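Robot Club - how do you teach a robot to fold a towel?

By the Clurov Juniors. Updated April 14, 2024

You can fold a towel. Easy. Corner to corner, flatten it, done. You probably don't even look.

Robots find this really hard! A box stays box shaped when you pick it up. A towel doesnt. It flops, it bunches, it slides about. Every time you grab it, it's a new shape.

Our club project this term is called Sulatel. 15 of us, two groups, one towel job each. Group Tian does the folding. Group Fakier does the checking.

First, the grab. A robot hand is called a gripper. Ours has fingers that go together and apart, a bit like tongs. Too high and you pinch air. Too low and you bump the table. So we go down slowly and stop when we touch cloth.

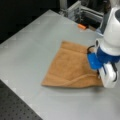
Gripper down on the edge of the towel.

Next, the move. Lift, carry, lower, let go. Each bit is called a step and you have to write all of them. Miss out "let go" and guess what - the towel comes along for the ride.

Try it at home. You be the robot, a friend reads out the steps. Use only your thumb and one finger. No helping! Do exactly what they say, even if its silly.

Then there's looking. Robots can use cameras, and a camera can go right by the wrist so it gets really close to the cloth. Good for finding an edge. Not so good for knowing where the rest of the towel has got to.

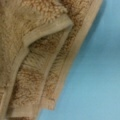
Edges matter loads. The hem is the smooth bit sewn round the outside and the fluffy bit is called the pile. If you can tell hem from pile, you can tell where a layer stops. Two hems next to each other might mean two layers. Grab both by mistake and the whole fold comes undone.

Group Tian wants to do 50 practice folds before June. Group Fakier keeps the score sheet: tick for neat, cross for heap.

Words to know
Gripper - a robot's hand
Hem - sewn edge
Pile - the fluffy part
Step - one small instruction

Next time: socks. Bring odd ones.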